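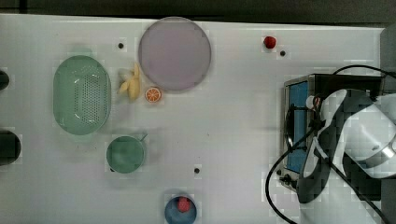

Chapter 4 begins with a simple question: how does a child learn to put things into groups? Long before school, children sort what they find by color, by size or by use. A banana and a slice of orange go together as fruit, and a plate belongs to another group.

Textbooks > Early Learning > Chapter 4: Sorting and Naming

In this chapter we study how such groups become words. We also look at the Anozie method, in which the same objects are sorted again by a new rule. A colander and a plate may then share one group, as things of the kitchen.
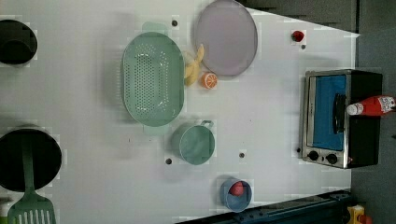

4.1 The First Groups

The first groups of a child are often very wide.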